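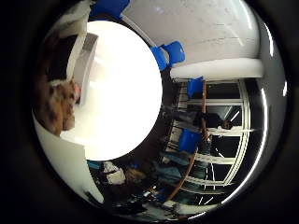

Bright white with mottled brown at the far left, indoors.

Nirnurton Colour Words

A list of the words people in and near Nirnurton use for everyday colours, with the paint or cloth sample each word was given for. Released Aug 29, 2026.

What is in it

words.csv has 3000 rows, one per answer. Columns are sample_id, word, spelling_as_written, age_band, years_in_area and note. There are 244 different words once spellings are merged. The merged form is in the word column and the person's own spelling is kept next to it.

samples.csv lists the 70 samples by number with the kind of surface (paint card, wool, cotton, glazed tile). Sample numbers are not in colour order. They follow the order in which Bouchra Saber cut and mounted them.

How it was collected

People were handed a sample and asked what they would call it if they had to send someone to a shop for it. They wrote the answer down themselves. If they asked whether two words were allowed, they were told yes. Blank answers are kept as NA – please don't drop them, a blank often means the person had no word for that colour.

All samples were looked at by a north window. Answers given under ceiling lights have "lamp" in the note column and should be used with care, mostly in the browns and off-whites.

Spelling and merging

Merging was done by hand by Montserrat Ocampo and checked by Hicham Bensaid. "Biscuit" and "biscuity" are one word. "Dun" and "dunnish" are two, as several people gave both and said they were different. "Mushroom" is left alone even where the sample was clearly pink.

White was the hardest. Many people wrote only "white" for samples that others split into chalk, milk, paper and bone. We have not tried to sort this out.

Known problems

- Sample 12 faded in the folder and was replaced part way through. Rows before the change are marked "old 12".
- years_in_area was left empty by a lot of people under 20.
- Row 863 has a word nobody on the project can read. It is entered as "illegible".
- The older age bands are over-represented in the wool samples.

Not suitable for

Matching to printed colour charts. The samples were never measured with an instrument and there are no RGB values.

Use

Free for teaching and research. Please name the list and the release date. Corrections go to Ilham Helmy, with the row number in the subject line. Villads Þorgeirsson looks after the files and will add a change log with the next release.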